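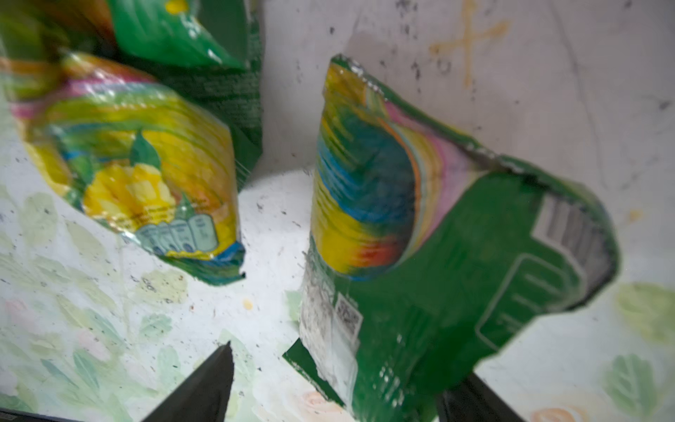
mistholm_bench
Arm faulted again Saturday, 16 picks into a run of snack bags. Grip force error, fingers locked shut, had to cut power to free the bag. Anyone else?

nadege_c
Crumbs in the finger slides. Strip them and clean them.

mistholm_bench
Did that Friday night. Same fault.

ruangrit_e
I don't buy crumbs. Plastic bags flex and the force reading jumps. Raise the limit.

nadege_c
Please don't. That limit protects your hand when you reach in.

ruangrit_e
Fair point. Try a slower close first, then.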